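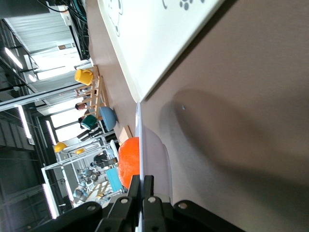 Notes on moving to a smaller town, month four

I moved to Drestwood in the fall for reasons that sounded better in the kitchen of my old apartment than they do in the kitchen of this one. The rent is lower. The sky is bigger. The bus comes every 90 minutes, and the driver will wait for you if he sees you running, which means I now run in front of an audience.

What I was not ready for was the library.

In the city I had a library card the way other people have a gym membership. I renewed it and felt improved. In Drestwood the library is open until 8 p.m., it has heat I don't pay for, and so I go there most evenings. The collection is 2,691 books, a figure painted on a board by the front door and apparently updated by hand. Last week somebody had changed it to 2,690 in chalk, then changed it back. I would like to know more and am afraid to ask.

The librarian is Doaa Tawfik. She has lived here for 7 years and is still introduced as new. She does not recommend books so much as assign them. I came in for a mystery and left with a 497-page history of the canal at Flaltside, a town I had driven through once, with the windows up.

Reader, I finished it. There are long stretches about mud. There is a feud over a lock gate that takes up two whole chapters, mostly letters, and I was firmly on the side of a man named Pearce until he flooded a neighbor's barn and wrote to complain about the smell. I read parts of it out loud to my sister on the phone. She asked if I was making friends.

Sort of! A man at the hardware store saw the book under my arm and told me Pearce had been right about the gate. The woman behind him said he had not. I stood there holding a bag of wood screws for a good while as they went at it, and when I left they both said "see you" -- so I suppose that counts.

I still miss decent noodles. I miss walking home past lit windows and not knowing a soul behind any of them. January here is dark by the time I've washed the lunch dishes, and my landlord's idea of insulation is a thicker curtain.

Next up is the second volume, which follows the canal up to Vollarberg. Doaa had it waiting on the desk before I'd returned the first one. There is a fold-out map, and one corner has been chewed by something. I have it until the end of the month, and I'm told she doesn't do renewals.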